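# Looking after a granite counter

Granite takes a lot of abuse, but it is still a stone with pores in it, and oil left standing will find its way in.
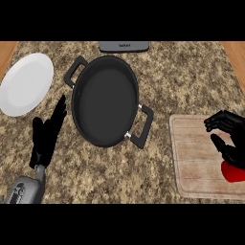 For everyday cleaning, use a soft cloth, warm water and a drop of dish soap. Rinse the cloth and go over the counter again with plain water. Soap left to dry builds up a dull film that people mistake for worn stone. Dry with a towel if your water is hard.

Keep vinegar, lemon juice and bathroom limescale sprays off it. The granite itself may shrug them off, but the sealer won't, and some slabs sold as granite contain softer minerals that etch.

## Does it need sealing?

Put a spoonful of water on a spot near the sink and leave it. If it still sits in a bead after 15 minutes, leave the counter alone. If the stone under it has gone darker, it's time. Test near the stove too, as the two areas wear differently. Dark granites often go years without needing anything.

To seal:

1. Clean the counter the evening before and let it dry overnight.
2. Wipe on a thin coat with a lint-free cloth, working in sections you can reach without leaning.
3. Wait as long as the label says, then buff off everything left on the surface. Dried sealer is a pain to remove.
4. Wait 2 hours before a second coat, if the bottle calls for one.

I paid $28 for a bottle at Coelho in Altport and have used almost half of it on two kitchens. The store also quoted me $139 to have someone come and do it. The job takes an afternoon at most, and most of that is waiting.

## Oil stains

Mix baking soda and water to a paste as thick as peanut butter. Spread it over the stain, a little past the edges, and tape plastic wrap over it. Leave it a full day, take the wrap off, and let the paste dry before scraping it away with a plastic spatula. Old stains may need three or four rounds. Reseal that patch afterward.

## Pans and heat

A hot pan won't usually mark granite, but sudden heat in one spot can crack it, most often by a sink cutout or along a seam. Use a trivet. Lift heavy cookware instead of sliding it, especially cast iron with a rough base. Grit caught underneath will scratch the finish.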